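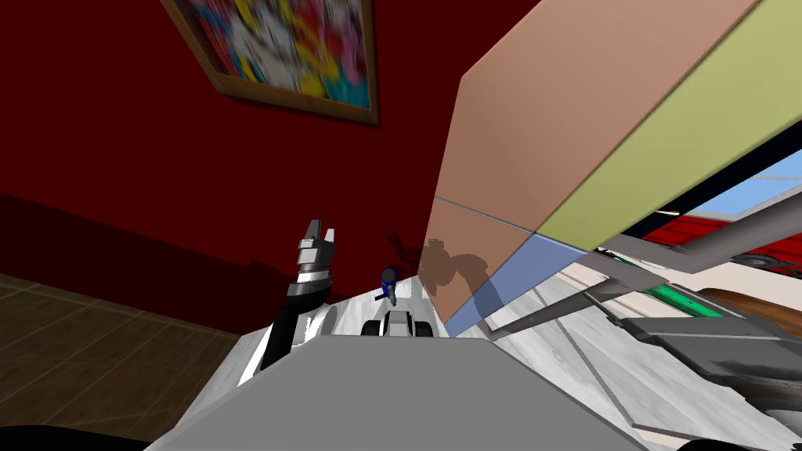
Oct 16, 2019. Kitchen sim, evening session at the Burnance shed. Main job tonight was to get the two-arm model through the fridge task before we spend any money on the real arms. New body file loaded without errors. The head view still has the roll offset in it, so the fridge leans in over the counter like it's about to fall, and the left gripper points at the wall with its fingers slightly open. I left the offset alone and worked from the joint readouts. It is on the list for next time.

Scene is the Narnier kitchen with the stock colours. Physics step is set to 4 ms. I tried a longer one back in May and the fingers sank into anything thin, so I'm not going there again. Shadows are on low quality and stay that way until I get a better card.

Left arm first. Ran the approach on its own with the base locked, wrist view on, and stopped it before closing.

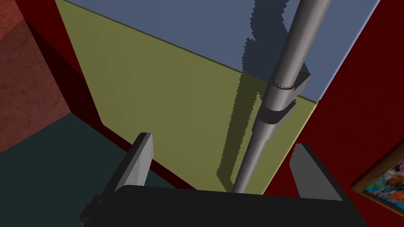

Wrist view, fingers open either side of the grey pole. Shadow edges are stepped at this setting.

Checked clearance by stepping through 18 start poses and writing down the closest pass for each. The tight ones all come in with the wrist rolled too far, and I think the limit in the Bomavley config is wrong for that joint. I changed it in my copy only. Don't pull it into the shared folder yet - I want to check it against the drawing first.

Log for the full set came to 3,691 lines, mostly contact warnings. Need to filter those before anybody else tries to read it.

Pulled both arms back and switched to the wide view to check that the body wasn't sitting over the counter.

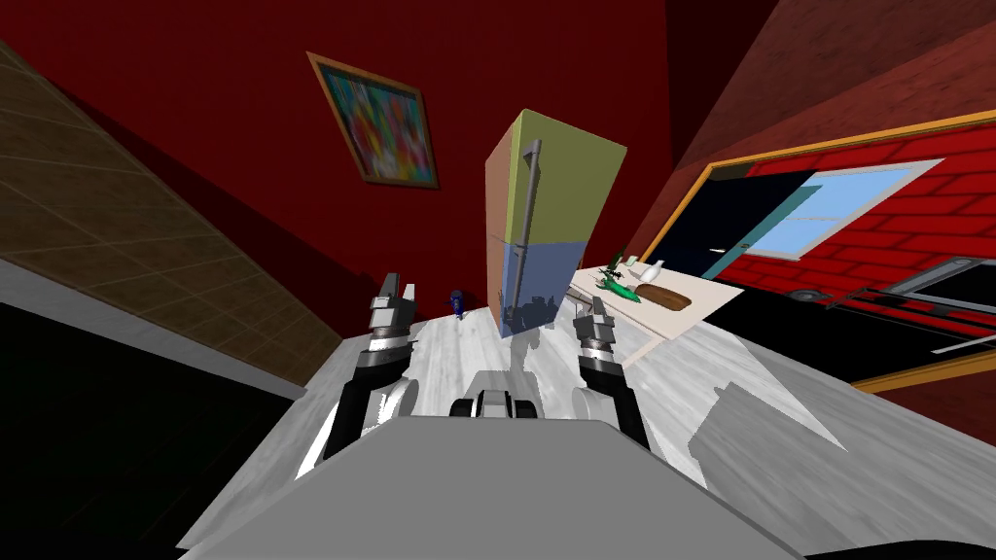 BASE AND FLOOR

Both grippers are open and clear of the body in this pose. The fridge looks like it floats a bit above the floor, with a dark shadow under it. Could be the model origin, could be the roll offset fooling me. I'll measure it in the scene file. If there is a real gap, the handle heights are out by the same amount and the approach numbers above need redoing.

Base speed is capped at 40 per cent for now. It still overshoots when it stops, so I added a short pause before the arms move. Not a fix, but the arms now start from a settled base.

Last thing was a look up past the fingers from the wrist, to see how much of the view the gripper takes up. Quite a lot.

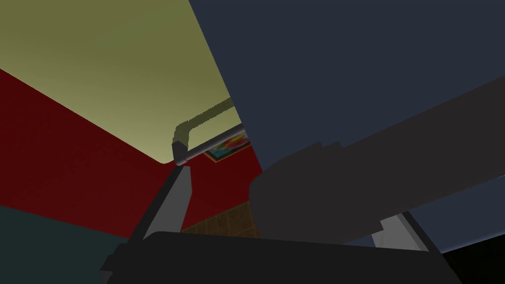 Wrist view looking up. Olive handle and grey rod between the left finger and the gripper block.

The block covers much of the lower right, so anything on that side has to come from the head view. Moving the mount out a little would help, but then the Abbasi bracket we printed won't fit - would need a longer arm on it and probably a rib.

To do: roll offset, fridge height, wrist limit against drawing, log filter. Config saved in my folder with tonight's notes.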